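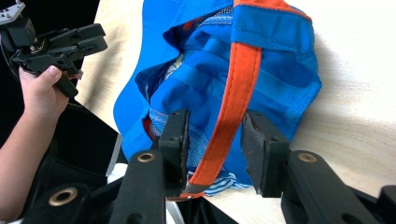 Tissu bleu et sangle orange sur un plateau clair.

COMMUNIQUÉ DE PRESSE
30 novembre 2025

Cleten publie la bande originale de « Prunano », composée par Subira Minja

Le label Cleten annonce la sortie de la musique originale de « Prunano », long métrage de la réalisatrice Ebise Seyoum. L'album est disponible en téléchargement et sur les plateformes d'écoute. Une édition en double vinyle suivra, dans un tirage numéroté de 154 exemplaires vendu uniquement par correspondance.

Le disque réunit 20 pièces pour une durée totale de 61 minutes. Il reprend l'intégralité de la musique entendue dans le film, ainsi que deux thèmes écartés au montage et une version longue du générique de fin.

« Prunano » se déroule dans un village de montagne dont l'unique route est fermée par un éboulement. Le film compte peu de dialogues et la réalisatrice souhaitait une musique présente dès l'écriture. Subira Minja a remis ses premières maquettes avant le tournage, et plusieurs séquences ont été montées directement sur ces enregistrements.

« Ebise m'a envoyé le scénario avec des minutages en marge, scène par scène, explique Subira Minja. J'ai écrit au piano pendant quatre mois, puis j'ai presque tout retiré du piano. Il en reste dans deux morceaux, "La cote 92" et "Retour par le col". »

La partition est écrite pour un ensemble à cordes, deux clarinettes basses, un harmonium et des percussions frottées. Les séances ont eu lieu au studio Porum, en prises directes, l'ensemble jouant face à l'écran. Les parties d'harmonium ont été enregistrées séparément, dans une chapelle, avec une réverbération naturelle conservée au mixage.

« Sur la scène de la carrière, j'avais prévu le silence, indique Ebise Seyoum. Subira m'a proposé une note tenue de clarinette, très basse. Nous avons essayé les deux versions et gardé la sienne. »

Il s'agit de la troisième collaboration entre la compositrice et la réalisatrice, après deux courts métrages. Subira Minja a également signé la musique de plusieurs documentaires et pièces radiophoniques. « Prunano » est sa première partition pour un long métrage de fiction.

Le quatuor Gilani, qui forme le noyau de l'ensemble à cordes, interprétera une suite tirée du film lors de projections accompagnées. Les dates et les salles seront communiquées par le label.

Le livret contient un entretien avec la compositrice et deux pages de la partition manuscrite.

Des extraits de l'album et des exemplaires promotionnels sont disponibles sur demande auprès du service de presse de Cleten.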